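Friday, March 28, 2025

Grellville shelf wall, paint and finish notes

Second coat of Nitlow went on the sample boards this morning. Colour is greyer than the chip, and it goes a bit green beside the oak. I'd still use it for the back panels but not the uprights. Left four boards by the window to see how it reads in afternoon light.

Brackets from Dubey came in, 13 in the box. Finish is a flat brass, no lacquer that I can find. Rubbed one with the grey pad and it dulled nicely, so do the rest the same way before they go up.

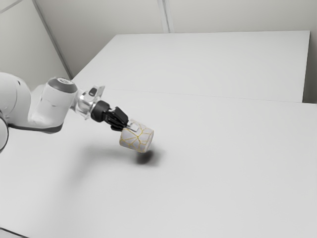
Cushion fabric for the window seat is the other holdup. Stullarside want $249 for the wool blend and can't ship until September. The linen is in stock but creases badly – fine for a throw, wrong for a seat. Asked them for a cutting of the heavier cotton in the same colour.

Shelf spacing: moved the bottom shelf up two inches to clear the baseboard heater. Drawing is marked in pencil, still needs to be redone properly.

To do: sand the edges on the short boards, order more primer, check the stud behind the left upright.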